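Danica Perić keeps two kettles in the front office at Zirkberg Investigations, one for clients and one for staff, and she had filled both before I got my coat off. "People come in here shaking," she said. "You don't ask them anything until they've had something warm to hold."

She has run the agency with Elango Sundaram since they both left Bangash, a much larger security outfit where, she says, she mostly signed time sheets. We talked for most of an afternoon, and I'm afraid I ate a good many of her cookies. 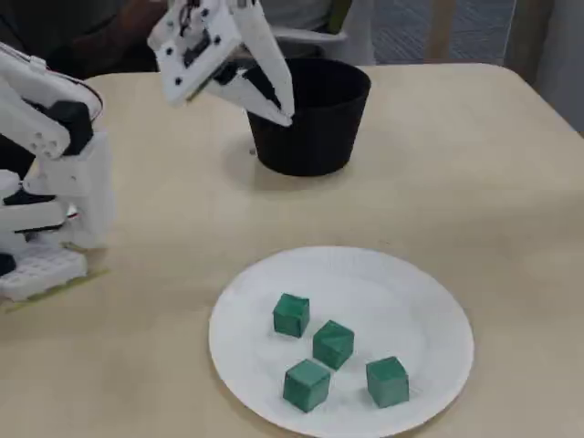
## On the first phone call

Most callers want somebody followed, and Danica talks plenty of them out of it. "If your lawyer can get the same records with a letter, I'll tell you so, and it won't cost you a dime." The first meeting is free and runs 50 minutes - she is strict about that, though she wasn't strict with me.

Last year the agency took on 318 cases. A lot of it was serving court papers, along with background checks for small landlords and the odd missing cousin.

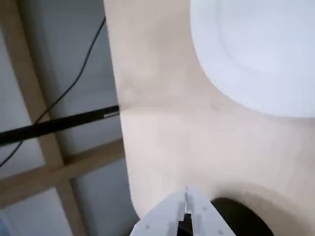 *Beige surface, with a round white object in the corner.*

## On sitting in cars

Elango joined us late, straight from a long surveillance shift in Bristbridge, and went for the staff kettle. "The hard part is staying interested," he told me. "You've looked at one garage door for six hours, and then it opens while you're unwrapping a sandwich." 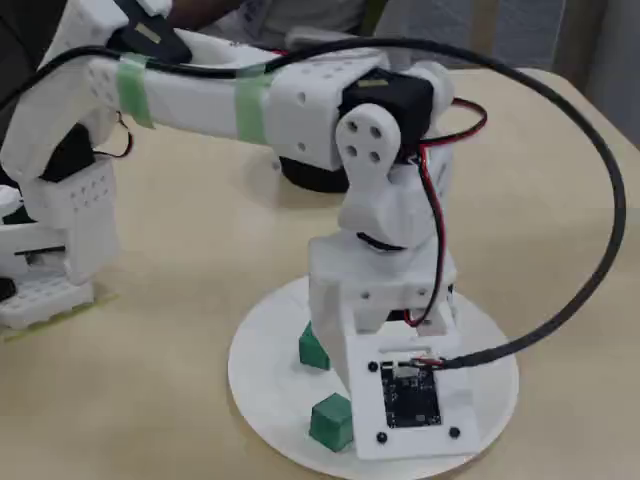

He writes his notes by hand and types them up the same night, a habit he picked up from his first boss, Parvathi Nambiar. "She'd send a report back if I wrote that a man looked angry. Did he shout? Did he slam the door? Then write that."

Danica nodded all through this. She has testified often enough to know which reports hold up, and new hires spend their whole first August reading old ones. 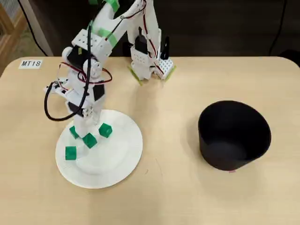 *Robot arm with green-tipped fingers, on a light tabletop.*

I asked whether they'd ever want to grow to the size of Bangash. Danica laughed and topped up my cup. "Elin Ifans does our books, and she asks me that every year. I like knowing who's on the phone." Then it rang, and she went to get it.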